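Boards > House & Renovation > Doors and Windows > Glazed interior doors – keep or replace?

Glazed interior doors – keep or replace?

plillow_road
So we bought a house last August and the dining room has a pair of those gridded glass doors, and my husband wants them gone. I love them! He says they rattle, they eat wall space and every pane is one more thing to clean. A joiner quoted us 2000 for two solid doors, hung and painted. Am I being sentimental?

Josué Vieira
Keep them. I lived eleven years in an apartment on Buenaventura with solid doors everywhere and the hallway was a cave. The rattle is glazing beads, nearly always. Pull the loose ones, run a thin line of clear silicone, pin them back. I did a pair for my sister and spent 70 all in, and most of that was a decent pin hammer I wanted anyway.

havov
Gonna disagree with Josué a bit. Beads are one cause, but old hinges sag and then the door rattles against the stop no matter what you do to the glass. Check the gap along the top first. If it's wider on the handle side, it's hinges.

kullard77
Frosted glass is the compromise you two want, I think. You still get daylight and you don't see the breakfast dishes from the front door. Honey-colored wood with gray frosted panes looks great with a warm floor, and a plain white ball knob suits it better than any fancy lever.
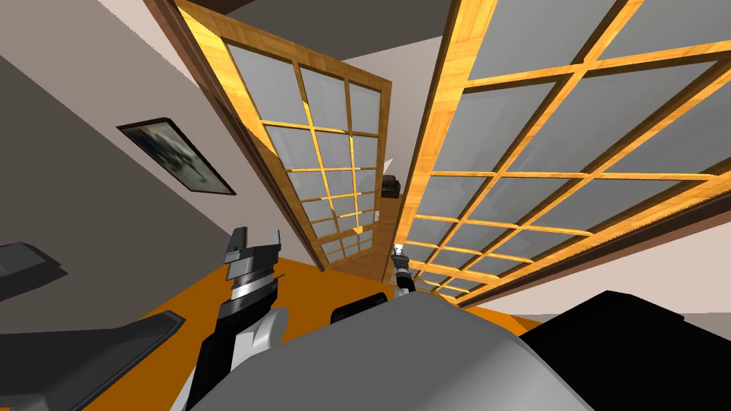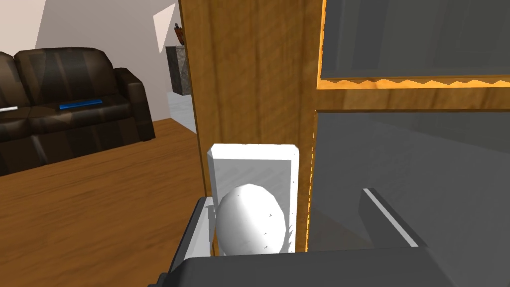 Re: Glazed interior doors – keep or replace?

plillow_road
Okay, gray frosted might win him over. Can you frost the glass you already have, or does it have to come out?

kullard77
Film. Cut it a hair small, soapy water, squeegee from the middle out. Mine cost 50 for the pair and I ruined two pieces learning.

Josué Vieira
Film peels at the corners in a steamy house. If it's next to the kitchen I'd pay for real etched glass.

havov
Mine has been up six years next to a kitchen, no peeling. Buy the thicker stuff and clean the glass with alcohol first.

plillow_road
Checked the top gap and havov was right, it's wider on the handle side on one door. Longer screws in the top hinge tonight – beads after that.

Last updated: April 2026
Contact the moderators | Copyright House & Renovation Boards | Back to top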